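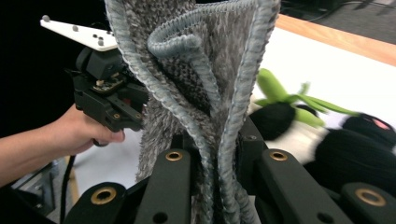

A gray fabric with a shaggy pile and a braided cord edge, folded up into a bundle.

Home | Ask Why | Things at Home | Try It

Does a Fluffy Mat Really Dry Your Feet Better?
By Celeste Irurra Iturra
Last updated: May 1, 2026

People who sell bath mats say a lot of things. Thicker is better. Fluffier is drier. One label I read, from a company called Orkelia, said its mat "drinks up water like magic." I don't believe in magic mats, so let's look at what a mat is made of and see which parts of that are true.

What is the fluffy part?

The fluffy part of a mat or rug is called the pile. It is made of lots of short bits of yarn or fiber that stick up from a flat backing. If the bits are long and messy, people call it shaggy.

Look closely at a shaggy gray fabric and you may find that it isn't one gray. The one at the top of this page has charcoal, light gray and off-white fibers all mixed together. From across a room your eyes blend them. Mixed colors are also good at hiding crumbs and dust, so "it still looks clean" is not proof that it is clean.

Where does the water go?

Water likes to creep into small gaps. The gaps between fibers are small, so water gets pulled in and held there. More fibers can mean more gaps, and that part of the label is fair.

But it depends on the fiber. Cotton soaks water right into itself. Many plastic fibers, such as polyester, don't soak up much at all, and the water mostly sits between them. A thick mat can also take a long time to dry out, and a damp mat starts to smell. Is that better? My feet say yes. My nose says no.

What is the cord for?

Some mats have a braided cord sewn along the edge. A braid is made by crossing strands over each other again and again, and that is where the little slanted ridges come from. Sellers call it "decorative trim." It can look nice, but an edge has a job too. Cut fabric likes to come apart, thread by thread, and a sewn border helps stop that.

Does cord work better than a plain folded hem? I asked Macario Huerta, who has repaired rugs for 14 years. "Depends who sewed it," he said. I had hoped for more, but it's a fair answer.

Test it yourself

Ask a grown-up for a cotton washcloth and a piece of fluffy fabric that can get wet. Put each one on a plate. Add three spoonfuls of water to each and wait one minute. Now press a dry paper towel on top. Which towel gets wetter?

Do it again before you decide. One try could be luck - or a big spoonful.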